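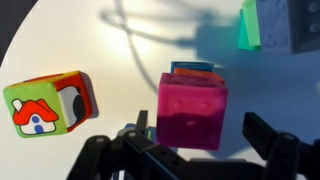 Soft cube and see-through blocks on the round white table.

Antigoni Alexiou has 20 minutes before the next family comes in, so we talk standing up. She runs Ginditz, a toy lending room on the second floor in Ullalwood. Open since October. Small place. Kettle, one long shelf, a white round table she got from a cafe that was closing.

"Ask me anything but quick," she says, and then goes off to find a lid.

The blocks first, because that's what kids go for. The clear colored kind with studs. Pink, green, plus some solid looking ones in orange and blue that came in a different donation. Do they all fit together? "Mostly. There's a pale one, kind of lavender gray, that I thought was the wrong brand. My niece pushed it on and it held. So it stays."

She likes the see-through ones best and will tell you why at length. Light. The room gets a lot of it in the morning and she puts the table where it lands. "A kid holds up the pink one and the whole room is pink for them. Then they do it with the green. Then they want to look at you through it, and you have to make a face. You always have to make a face."

And the cube? Soft, fabric, a cartoon house on one side with a red roof. It's for the babies, officially. Older kids take it anyway. They build next to it like it's the real house and the blocks are, I don't know, the neighborhood. Antigoni says one boy spent a whole visit trying to balance the pink block on top of it. "It's a soft cube. It leans. He was furious with it, and then he asked to take it home."

He could, too. That's how it works. Two weeks, bring it back, nobody checks for tooth marks. The catalog is at 1,897 pieces, which sounds like a lot untill you learn she logs every block seperately. I ask if that's needed.

"Senthil says no." Senthil Gounder does the shelf with her, early shift. He'd rather weigh the tubs. Full tub, known weight, done. They have been having this argument for 8 months and she does not seem tired of it.

Cleaning. Everybody asks about the cleaning, she says, so here it is. Hard blocks go in a basin with dish soap, then a towel, studs down. Fabric things get a cold wash in a zip bag and dry flat. No dryer. She lost a fabric cube to the dryer the first month, the filling went to lumps on one side and it would only ever roll over to the left.

What does she turn down? Anything with a battery. Puzzles with pieces gone. She has a soft spot for odd single blocks though, people hand them over in a sandwich bag, kind of embarassed, and she takes every one.

There are 128 families signed up now. Around a third come most weeks. She wants a second table, a lower one, and maybe a rug that isn't gray.

I ask which toy she'd keep if she had to close tomorrow. She's already wiping the table for the next lot.

"The pink block. No, the house. Don't write that down, Senthil will want it weighed."

Footsteps on the stairs. That's our time.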